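Le pressage vinyle à la demande, ça vaut le coup pour un petit groupe ?

Posté par Basse_et_Fracas dans Autoproduction > Fabrication

Bonjour à tous,

On est un trio garage plutôt bruyant, on a fini d'enregistrer notre deuxième album au printemps et on tourne en rond depuis. Notre batteur voudrait un vinyle, moi je doute. Le premier disque était sorti en CD, il nous en reste deux cartons sous l'escalier.

Une boîte qui s'appelle Desora nous a démarchés après un concert. Leur formule : pas de stock, chaque fan commande en ligne, le disque est gravé à l'unité et envoyé directement. On ne paie que des « frais d'ouverture de catalogue ». Le commercial nous a parlé de 4000 écoutes sur notre page comme si ça voulait dire 4000 acheteurs. J'ai tiqué. Il m'a aussi assuré que le son était « équivalent à un pressage classique », et là j'ai tiqué une deuxième fois.

L'autre possibilité, c'est un pressage de 100 exemplaires chez un façonnier, avec pochette imprimée. Plus cher au départ, et il faut les vendre. On joue devant 30 personnes les bons soirs.

Quelqu'un a déjà travaillé avec ce genre de service ? Je précise que le mixage est terminé mais que rien n'a été masterisé pour le vinyle. On aimerait avoir quelque chose à vendre pour la date de novembre.

Merci d'avance.

Chiamaka Briggs

Pas travaillé avec Desora, mais avec deux services du même genre, pour mon projet solo puis pour Groncombe, le groupe où je tiens la guitare. Je vous donne mon avis, il vaut ce qu'il vaut.

« Équivalent », je demanderais équivalent à quoi. Un disque gravé à l'unité et un disque pressé à partir d'une matrice, ce sont deux fabrications différentes. Il y a des graveurs à l'unité très soigneux, j'en ai un exemplaire chez moi qui sonne mieux que certains pressages. Il y en a aussi dont les aigus crachent dès la troisième écoute. Sur du garage, vous me direz que ça passe. Les cymbales, non. Faites graver votre titre le plus agressif, payez l'exemplaire s'il le faut, et écoutez-le sur une platine ordinaire, celle de vos parents par exemple, pas celle du studio.

Ensuite les frais d'ouverture. Lisez ce qui se passe au bout d'un an. Dans mon premier contrat, le renouvellement était tacite et le tarif révisable « selon l'évolution du marché ». Je l'ai découvert sur mon relevé de compte.

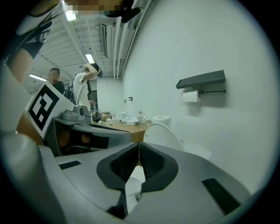

Dernier point du contrat, l'exclusivité. Certains services demandent d'être seuls à vendre l'album en vinyle pendant toute la durée de l'accord. Si un petit label vous repère six mois plus tard et veut presser le disque, vous voilà bien. Cherchez le mot, et s'il n'y est pas, cherchez « support physique » dans les définitions au début. C'est souvent là que ça se niche.

Quant aux écoutes, oubliez-les. Les nôtres venaient pour l'essentiel d'une playlist d'ambiance où un de nos morceaux lents s'était retrouvé coincé entre deux pianos. Ces gens ne savaient même pas comment on s'appelait. Ce qui se vend, c'est ce qu'on pose sur la table après le concert, et le disque à la demande, par définition, vous n'en avez pas sur la table. À moins d'en commander vous-mêmes au prix public, ou presque, et la marge disparaît.

Pour le mastering vinyle, prévoyez un vrai budget. Envoyer le master numérique tel quel, très fort et très large dans le grave, c'est chercher les ennuis. Demandez aussi la durée conseillée par face. Nous avions vingt-quatre minutes sur la face A, on a dû déplacer un morceau et l'album commence maintenant par un titre que je n'aurais jamais mis en premier.

Si j'étais à votre place, je lancerais une précommande avant de signer quoi que ce soit. Vous saurez combien de personnes sortent leur carte bleue. Chez nous, ç'a été autour de la moitié de ceux qui avaient juré qu'ils en prendraient un.

kjaergaard_fan

Nous on a fait des cassettes. Ça part bien aux concerts et si ça part pas t'as pas perdu grand-chose. Par contre le vinyle c'est quand même autre chose, le son est plus chaud, tout le monde le dit. J'ai vu Kjærgaard en première partie l'an dernier, ils n'avaient que du vinyle à leur stand et il y avait la queue. Donc fonce !

Ancien_du_Catum

Je tempère un peu le message précédent. La queue au stand d'un groupe qui a déjà son public ne dit rien des ventes d'un trio qui joue devant trente personnes. Et la « chaleur » du vinyle, je veux bien, mais quand tout vient de la même session numérique, j'aimerais qu'on m'explique où elle se cache.

J'ai tenu la programmation du Catum pendant plusieurs saisons et j'ai vu passer pas mal de tables de merch. Les groupes de votre taille vendaient surtout des t-shirts. Le vinyle se vendait quand la pochette était belle, vue de loin, sous une mauvaise lampe. Une sérigraphie maison faisait souvent mieux qu'une impression brillante.

D'accord avec Chiamaka sur la précommande, avec une réserve : fixez une date de remboursement et écrivez-la noir sur blanc. Les délais des façonniers sont donnés à la louche. Demandez-leur quand le délai commence à courir. Chez beaucoup, c'est à la validation du test pressing et pas à la commande, ce qui change tout pour votre date de novembre. Je ne compterais pas dessus sans une réponse écrite.

Et avant de payer des frais de catalogue à qui que ce soit, vendez les deux cartons sous l'escalier. Même à prix cassé, même avec un badge en prime.

Basse_et_Fracas

Merci pour les réponses. J'ai relu le contrat, l'exclusivité y est bien, dans les définitions, sous « exploitation matérielle ». Le commercial me dit que la clause « n'est jamais appliquée ». Je lui ai demandé de la retirer, dans ce cas. J'attends sa réponse.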